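Flumville Home Forum > Kitchens and Dining > Tables

White table toppers: has anyone had one last?

gemma_martinelli
Posted 7:42 am

We have a light wood dining table that my aunt left us. It's solid and ugly in a way I've grown fond of, but the top is too yellow for the room. The showroom on the edge of town wants $381 for a made-to-measure Vadetti topper in matte white. The salesman told me it was stain-proof, scratch-proof and heat-proof. I asked him what it was made of and he said "it's a composite," then asked if I'd like to see it in gray.

I have been sold stain-proof things before. I have a stain-proof couch with a stain on it. Does anyone own one of these and still like it after a year or so?

Reply from nuria_w
Posted 8:15 am

Two years with mine, bought in August. Stain-proof, no. Coffee wipes off if you get to it the same hour. Turmeric does not wipe off, ever, and I say that as someone who cooks with it most evenings. There's a yellow thumbprint by my chair that has outlived three kinds of cleaner.

I don't regret it though. The room is brighter and I put a plate over the thumbprint.

Reply from fogh_thorey
Posted 8:31 am

$381 to hide a wooden table. You can sand that top in a weekend. A sheet of paper for the sander, a can of white oil, done. The yellow is old varnish and it comes right off.

Reply from gemma_martinelli
Posted 8:40 am

Þórey, I've read that "done in a weekend" line on this forum before, and the person who wrote it was still eating on the couch six weeks later. How do I know it's varnish and the wood underneath isn't yellow too?

Reply from fogh_thorey
Posted 8:52 am

Flip a leaf over and look at the underside. They never bothered to varnish underneath. Whatever color that is, that's what you'll get.

And it was four weeks, and it rained.

Reply from doaa_elo
Posted 10:05 am

I'm going to disagree with the sanding crowd. If the table is veneer you can go through it in one pass with a machine, and then you've got a hole with glue in it. Gemma says solid, but people say solid about anything heavy. Check the edge. If the grain on the top carries on over the end, fine. If there's a seam, leave the sander in the box.

I also wouldn't buy the Vadetti. The matte finish is what gets marked up. Every time someone drags a plate you get a gray line, and it's metal or glaze rubbing off on the surface, so it isn't even a scratch you can complain about under the warranty. Read the warranty. "Normal domestic use" is in there and they get to decide what's normal.

Reply from nawal_s
Posted 11:20 am

Do you want it to cover the whole table right to the edge, or are you OK with wood showing? I think it looks better if a bit of the wood shows at the corners. If it goes right to the edge, people lean on it and it lifts.
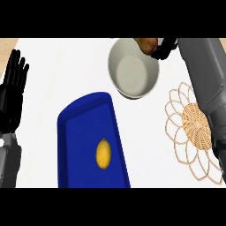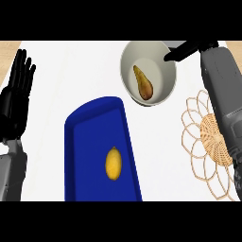
White in the middle, pale wood left at the upper corners in both. I like that a lot more than white from wall to wall.

Nawal

Reply from doaa_elo
Posted 11:34 am

I'll give you the wood at the corners. The flower placemat is nice too. I'd still want to see any white top after a month of dinners.

Reply from fogh_thorey
Posted 11:41 am

Pale wood next to white, fine. Gemma's is yellow. Put white next to yellow and the yellow gets worse. So she'd have to sand the bits that show anyway, and at that point why stop?

Reply from nawal_s
Posted 11:58 am

Because the corners are ten minutes and the whole table is four weeks and rain.

Reply from nuria_w
Posted 12:26 pm

Something that's been missed here: a topper that stops short leaves a ledge. Crumbs sit in it. You'll be going along it with a butter knife. Mine goes to the edge and I've had no lifting, but it's the heavy kind and there are no small children hanging off it.

Gemma, what's going on the table most of the time? If it's a bowl of fruit and the mail, almost anything will do. If it's homework with felt pens, be careful.

Reply from gemma_martinelli
Posted 12:50 pm

Fruit, mail, homework, felt pens, and a sewing machine that my husband drags across it without lifting. So I suppose I've answered my own post.

I checked the underside. It's pale! Much paler than the top. And the grain does carry on over the end, so it seems the "solid" was true for once.

Has anyone tried the Fumiler cleaner that's supposed to take marks out of matte surfaces? The salesman wanted to add two bottles to the order. If the thing is stain-proof I don't see why it comes with stain remover.

Reply from doaa_elo
Posted 1:07 pm

Smells like lemons, costs like perfume. I used it on the plate marks and they went faint and came back when it dried. Plain dish soap and a soft cloth did the same job. Don't scrub with anything rough or you'll get a shiny patch, and you can't make shiny go back to matte.

Reply from nuria_w
Posted 1:15 pm

It worked on mine – on the gray lines, not the turmeric. Half a bottle gone and I wouldn't buy a second one.

Reply from nawal_s
Posted 2:33 pm

There's a cheaper way to find out if you even like white. Metwally on the market street sells the coated cloth off the roll. Get enough for the table, cut it short of the edges, live with it for a month. If you hate it, it goes under the sink and lines a shelf.

Reply from fogh_thorey
Posted 2:45 pm

Coated cloth curls at the corners and holds every fold it ever had. I had one for a summer. It looked like a map.

Reply from nawal_s
Posted 2:51 pm

Roll it the other way overnight. Or ask them not to fold it in the first place, that's why it's on a roll.

Reply from gemma_martinelli
Posted 6:18 pm

Went back to the showroom at lunch with a list. I asked for the warranty in writing and he said he'd have to email it. I asked to put a hot mug on the sample and he moved the sample. When I picked up my bag the price went down to "maybe 200 off, today only," and I've never trusted a price that can drop that far between the counter and the door.

So I'm getting the cloth from Metwally for now, and I might try sanding the underside of one leaf where it won't show. Þórey, what grit did you start with?

Reply from fogh_thorey
Posted 6:30 pm

80 on the old varnish, then 120, then finish at 240. There's a guy on here who goes to 400 and I think he just likes sanding. Go with the grain. Wear a mask, and shut the kitchen door or you'll be eating it.

Reply from doaa_elo
Posted 6:44 pm

Start at 120. 80 leaves grooves if you've never held a sander. And post the underside when it's done, because I've heard about Þórey's table for ages and never seen it.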